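Kollirton: Letter Block Sorting Set
Project report, Ketholm design studio, group 2
Supervisor: Edeltraud Wunderlich

What we wanted

A block set for kids who are just starting on letters. Not a new toy really, more a way to sort and store an old one. Most sets we looked at come in a bag or a box, everything gets dumped on the table and then half of it ends up under the couch. So: small wooden cubes, a few colors, a tray with sections.

Blocks

First idea was 82 cubes. Way too many, took forever to sand. We cut it down to a small test set and kept the full list for later. Edge rounding done by hand, corners a bit uneven on the early ones. Budget was 80 for wood and paint, we stayed under but only becuase Brinkmann gave us offcuts.

Colors

Blue with white letter reads best, everyone in the group agreed. Green letter on a light cube is ok too. The pale ones are the problem. Pale yellow and white look nice together but the faint markings dissapear once you step back a bit. Should have tested this in August before painting, didn't.

Table layout

Tried the blocks spread out on a plain wood table first, no tray. Wanted to know which ones the eye goes to when nothing is in order. Blue ones, every time. The white cubes with faint markings get lost, you mostly see them as blank. Also the letters sit at odd angles so an I can be hard to tell from other things if you come at it sideways.
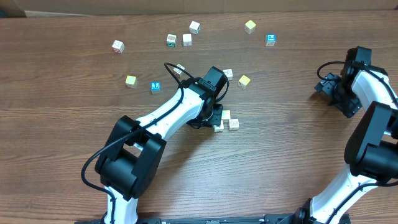 Still to do

- darker paint for the faint letters
- tray sections, probably by color and then by letter
- ask Tutedent about a lid
- redo the early corners
- fix the parts list, it still has the old block number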